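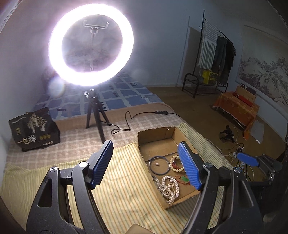

Hui-mei Tsai plans equipment for Welell, a small company that collects handling data in ordinary homes and sells it to firms training robot arms. Her budget covers hand-held grippers, their spare parts, lighting, storage and the household goods the operators pick up and put down. She spoke to us on 22nd July, shortly after the second-half order had gone in.

The order was smaller than the one she had drafted in the spring. The draft asked for six complete gripper sets. The approved version has three, plus a larger allowance for pads and hinge parts.

"I had been buying whole units when what wore out was the rubber," she says. "A pad goes smooth, the operator reports that things are slipping, and somebody orders a gripper. The jaws and the pivots on the old one were fine. We had a shelf of tools that needed a small part each."

Welell now keeps a card for each gripper. It records the date of the last pad change, the play in the jaws measured at the tip, and any drop from above knee height. Tsai reads the cards at the end of each month and orders from them. She does not order from operators' complaints, although she asks for those as well.

**Two suppliers, one fitting**

The company buys its grippers from Isasus and its replacement pads from Nosusari. The arrangement was an accident. Isasus had a long lead time on spares last year, and a technician at Welell, Cheuk-hei Chow, found that the Nosusari pad would seat on the same finger if the backing was trimmed.

"The first batch we trimmed by hand with a blade," says Chow. "The fit was acceptable, but it was not the same from one pad to the next. If you are collecting data, you would like the left finger and the right finger to be the same length. Nosusari now cut them to our drawing. There is a set-up charge, which we paid once."

He tests each new pad on the same goods: a mug, a folded towel, a coin, a string of beads. Beads are the hardest of these. A single bead rolls out from between flat pads, and a long string tangles with whatever is next to it, so the operator lifts more than was intended. Ridged pads hold a string better than smooth ones and hold a coin slightly worse. Chow would like a second pad profile for flat items. Tsai has not agreed to it.

"A second profile means a second stock line, a second card and an argument in every flat about which one is fitted," she says. "I would need to see the failure rate first."

**Lighting**

Lighting was the line she had to defend most. Finance regarded lamps as something each household already owned. Tsai's position is that household lighting varies too much between morning and evening, and that a session repeated later in the day should not look like a different room.

She compared fixed panels with portable lamps on stands. Panels gave a flatter light but needed a wall or a heavy base, and two people to carry them up a stairwell. Portable lamps cost less and can be packed by one person. Their weakness is the stand. On a hard floor a light tripod is stable enough, but on a mattress it leans as soon as anyone puts a hand down beside it.

"We work on beds a good deal, as it is often the largest clear surface in a small flat," she says. "I wrote 'stable on soft surfaces' into the specification and had no offers that met it at our price. In the end I budgeted for boards to go under the feet."

The other point in the specification was cable. She asks for an in-line switch, so that a lamp can be turned off without reaching across the work, and for a lead long enough to reach a socket behind furniture. Mains extension blocks are bought separately and tested once a year.

**Goods and storage**

The goods to be handled have their own budget of 3000 a quarter. Most of it goes on things that break or get lost. Jewellery is bought second-hand and cheap, in mixed lots, and Tsai specifies only that a lot should include rigid rings, strung beads and something on a cord, as these behave differently in the jaws. Operators may add items from the home with the owner's written permission. Those are not covered by the budget, and Welell has paid for replacements twice.

She does not buy cases for the goods. Cardboard boxes are free and are part of the task in many sessions, when operators have to reach over a side wall to get at the contents. The grippers do travel in cases, from Robles, with cut foam. The foam was designed for the older jaw and has to be recut for the new one, a cost she missed in her first estimate.

**What she would do differently**

Asked what she would tell another firm planning the same purchase, Tsai starts with the ratio of spares to tools. She now puts roughly a third of the gripper budget into parts, and would have done so from the start if she had had the wear figures.

Chow's answer is shorter. "Buy one, use it for a month, then write the specification. We wrote ours from the catalogue."

The next review is at the end of the quarter. The outstanding items are the second pad profile, a heavier foot for the lamp stands, and whether to hold a spare gripper at every site or a shared pair at the office. Tsai favours the shared pair. Chow has asked for the travel times between sites before he signs it off.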